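November
Logged by the Demik project bench, second-year robotics club

Ticket: Moon stops halfway through the spoon task and will not say why
Status: open, then closed, then open again
Priority: high (Zamard entry), low (according to everyone with coursework)

Summary

Moon is our two-armed setup. The Zamard task is to pick up the spoon from the bowl with the right arm, carry it across, and put it in the tall container. The left arm has no job in this task and performs it flawlessly. In 12 runs this afternoon the right arm finished 6. In the others it stopped during the move across and Plereo, our control program, logged "target lost". It did not specify which target, or where it had last seen it.

What we expected: the arm goes from bowl to container without a pause.
What we got: the arm goes from bowl to somewhere, then has a think.

14:10

Restarted Plereo. Restarted the computer. Restarted Plereo again, having started it in the wrong folder. No change.

14:25

Went through the wrist camera feed for the failed runs. The tracker picks out small high-contrast marks and follows them between one picture and the next. This is a fine idea if the marks are on the thing you care about. Ours had settled on the scuffs. 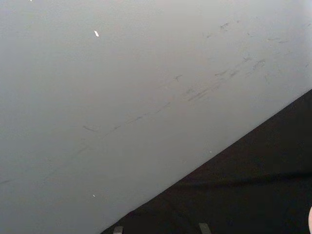

Wrist camera. Scuff marks, white specks, no spoon.

Plereo gave this view a tracking score of 800, the best score it has given anything all term. The spoon has never got near that. Someone suggested we enter the scuffs instead.

14:40

Tried masking out everything above the table edge. It works for the head camera, where the edge stays put. It doesn't work for the wrist camera, where the edge goes wherever the wrist goes, a point we might have considered before writing the mask. Took it out again.

15:05

Raised the minimum size for a tracked mark so that small smudges are ignored. Scuffs gone from the tracker. Three clean runs in a row, ticket closed, kettle on.

15:20

Ticket reopened. Run four stopped in the same part of the move with a different message: "joint effort high, right". So there were two faults, and the first one had been hiding the second. Moved over to the chest camera for the next lot of runs, as it sees the container better from the front.

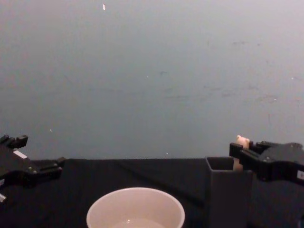 The pattern, once we wrote it down, was that the arm was fine at the bowl end and unhappy at the container end. Lowering into the container asks for the most reach and the most careful angle, and the handle has to go in without catching the side. First guess was therefore that it was catching the side. We ran the whole move with the container taken away, and the arm complained at the same height about a container that wasn't there. Guess withdrawn.

Second guess was the grip. If the fingers close too high on the handle, the spoon can swing and the wrist tries to correct for it. Lowered the grip point. The effort reading went down a little, then came back up on the next run, so we put that in the "might be something" pile with the others.

15:50

Looked underneath the right arm, which we should have done at 14:10. The cable hangs in a loop below it. When the arm reaches for the container the loop gets dragged over the cloth, the cloth has folds in it, and our theory is that the loop catches on a fold and pulls back just enough to upset the joint.

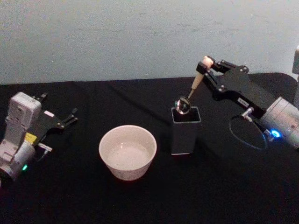

Right arm at the container, cable loop hanging underneath. Green light on the left arm, blue on the right.

Before anyone adds a comment about the lights: we set those colours in Plereo so we can tell the arms apart in the recordings. They are not a fault. This has been raised three times on previous tickets, once by the person who set them.

16:05

Flattened the cloth and shortened the loop with a bit of soft tie. Ran the move at half speed, then at normal speed. Effort reading stayed low both times. Took the tie off to check and the error came back on the second attempt, which is the first time anything on this bench has failed when we wanted it to. Tie back on.

16:20

Reset to the start position and checked the grip point again now that the cable was out of the argument. Kept the lower setting. It does no harm and the handle sits better between the fingers.
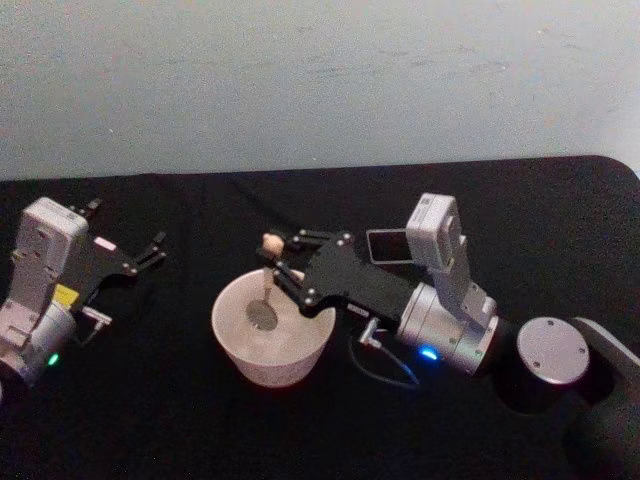
Bowl end of the move. Right gripper closed on the spoon handle just above the rim, left gripper open.

Six more runs from this position, all finished. One was slow to let go at the end, which looks like a timing setting and will get its own ticket so that this one can be shut.

Changes made

- Tracker: minimum mark size raised. Saved to the Demik settings file, not just typed in and forgotten like last time.
- Grip point: lowered on the handle.
- Cable: loop shortened with soft tie, right arm.
- Cloth: flattened by hand. Please flatten it before you start. If you lean on the table, flatten it again.

Still to do

- Ask for a proper cable clip. The tie is the one off a bag of bread rolls.
- Make Plereo say which target it has lost.
- Clean the wall, or at least stop adding to it.
- Repeat the full 12 runs before the Zamard video is recorded, with the left arm switched on, as the rules want both arms live even if one of them is only there for company.

Status at 16:45: closed, pending the bread tie.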